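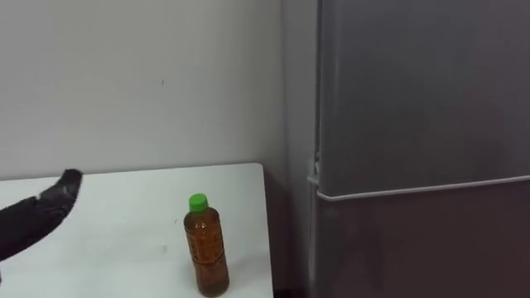 Dec 2, 2023
by Celeste Calado

Section 4: Winding the Bobbin and Threading Your Machine for Free-Motion Quilting

If you have come straight from Section 3, your Brimoler is out of its box, the extension table is on, and you have plugged in the foot pedal and given it a little press just to hear it hum (we all do it!). Now we get to the part that makes new quilters nervous, and I promise it goes faster every time. Pour yourself something nice, put it well away from the machine, and let's get going.

You will need: one spool of cotton or polyester quilting thread, two empty bobbins of the kind that came in the accessory tray, small sharp scissors, and a practice sandwich - two squares of plain cotton with a scrap of batting in between. Mine are 9 inches across, but whatever is in the scrap basket will do nicely.

Winding the bobbin

1. Turn the power switch off and raise the presser foot.

2. Slide the spool onto the spool pin and push the spool cap up against it. The cap should be a touch wider than the spool, or the thread will catch on the rim and you'll be muttering at it all afternoon.

3. Bring the thread around the small round tension disk on top of the machine. Give it a tug. You want to feel it slip down between the plates.

4. Poke the thread end up through the hole in the bobbin, set the bobbin on the winder, and push the winder to the right until it clicks.

5. Turn the power on. Hold the thread tail straight up and press the pedal gently for a few turns, then stop and trim the tail close.

6. Wind at a medium speed until the bobbin is full and the winder slows down. Push the winder back to the left, cut the thread, and do the second bobbin while you're there. You will be so glad of it later.

Note: A bobbin that feels squishy when you pinch it was wound too loosely. Take it off and go back to step 3. Beatriz Meireles, who tested these instructions on her own kitchen table, skipped that disk twice and got two lovely soft bobbins for her trouble.

Threading the top

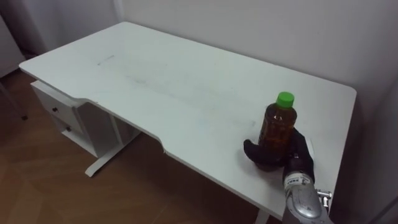 7. Turn the power off again and leave the presser foot UP. With the foot down the tension plates are squeezed shut and the thread just rides along on top of them.

8. Turn the handwheel toward you until the needle is at its highest point.

9. Follow the arrows printed on the machine: down the right channel, around the bottom, up the left channel, through the take-up lever and back down to the needle bar guide.

10. Thread the needle from front to back and pull through a good hand's length.

11. Drop the bobbin in so that the thread unwinds counterclockwise, pull it into the slot, and bring it up by turning the handwheel one full turn while you hold the top thread.

Caution: Always turn the handwheel toward you. Turning it the other way can jam the thread in the hook, and then you are off to Section 9 with a screwdriver.

Setting up for free motion

12. Take off the regular foot and screw on the darning foot. The little arm has to rest on top of the needle clamp screw.

13. Lower the feed dogs with the lever at the back of the free arm.

14. Set the stitch length to 0 and the top tension to 4.

15. Slip your practice sandwich under the foot and LOWER THE FOOT. It sits so high that it's easy to think you already have.

16. Hold both thread tails, take three or four stitches in place, and then start moving the fabric with your hands flat on either side. Loops, wiggles, your name, anything you like.

Caution: Keep your fingers clear of the needle, and stop completely before you shift your hands.

Note: If you see loops on the back, rethread the top before you touch the tension dial. If the bobbin thread is showing on the front, lower the top tension by half a number and try another wiggle. Write the number you end up with on the practice square in pen, along with the thread you used, and tuck it in the accessory tray for next time.

Section 5 covers basting a full-size quilt and rolling it to fit under the arm.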